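Tilter Wrist Guard Kit for Two-Arm Benches

Part number 848. Fits Bundmont parallel grippers, left and right hand. In stock.

What it does

The Tilter is a small add-on that watches the load on each wrist motor and backs both arms off together when one of them meets something it shouldn't. If you run two arms over one table, you probably know the moment we built it for: the grippers come in close, the left one is carrying a part, the right one is carrying another, and one of the two stalls while its partner keeps right on pushing. The Tilter ties the two stops together, so a stall on one side holds both sides. We are very pleased with how well it does this, and even more pleased with the new version, which fixes a fault we want to tell you all about.

The October fault

Units shipped before October can miss a stall when the two grippers are working nose to nose. We found it on our own bench at the Dimitriou shop. The left arm had stopped against a held part, its wrist motor was drawing current, and the guard on that side had seen it. The right arm carried on closing for 300 milliseconds before its own guard tripped. That is long enough to bend a finger pad, and it did bend one (ours, luckily, and only a pad!).

Huguette Joly, who wrote the first version of the guard software, spent 11 evenings on it and found the cause in the message between the two guards. When both wrists moved at the same time, each guard waited for the other to finish reporting. Neither one was wrong by itself, and every single-arm test we had passed cleanly. The fault only showed up with both arms close together and both grippers holding something, so that's the setup we now use for every test run.
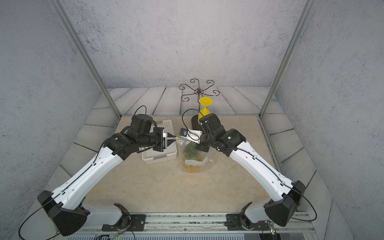

Both arms reaching in over the table, with the grippers nearly meeting above a bagged plant in a white pot.

Narrow gaps like that one are where the old version fell down and where the new one really shines. The stop signal now travels on its own wire and doesn't wait for anything. On our bench the second arm holds within 2 milliseconds of the first, and it goes on doing so with long parts, light parts and parts that flex when you squeeze them. Thin sticks were the worst offenders with the old guard, as they bend a little before the motor feels any load at all. Set the trip level low for those and let the arms go slowly. It's a lovely thing to watch when it's set right.

Do I have an old unit?

Look at the label on the underside of the guard box. If there is a letter T after the part number, you have the new version and there's nothing to do. If there is no letter, please stop using it for two-arm work until you have fitted the update. You can keep running one arm on its own, as the fault needs both guards talking to each other. Write to us with the number from the label and we'll send the update pack free, including the cable.

Fitting the update

Power off both arms and let them rest on their supports. Unplug the old link cable from both guard boxes and recycle it, please, so it can't find its way back in. Plug in the new Tiken cable, gray end to the left arm. Power up and run the pair test from the menu with both grippers open, then again with a foam block in each one. Both arms should hold at once. If either arm keeps moving, power off and call us before you try it again.

Leave slack at the wrist. A cable pulled tight over the motor can look like a load to the guard, and you'll get stops for no good reason.

The Tilter is not an emergency stop and does not replace one. Keep your hands out of the work area while the arms are live, and keep your stop button where you can reach it.

In the box

Two guard boxes
One Tiken link cable
Two wrist clips with screws
Foam test blocks
Printed setup sheet

Works with

Bundmont parallel grippers, all sizes. The Bundmont suction head has no wrist load reading, so the guard can't see a stall on it. Huguette is working on that one now and would love to hear from anybody who runs a suction head beside a gripper.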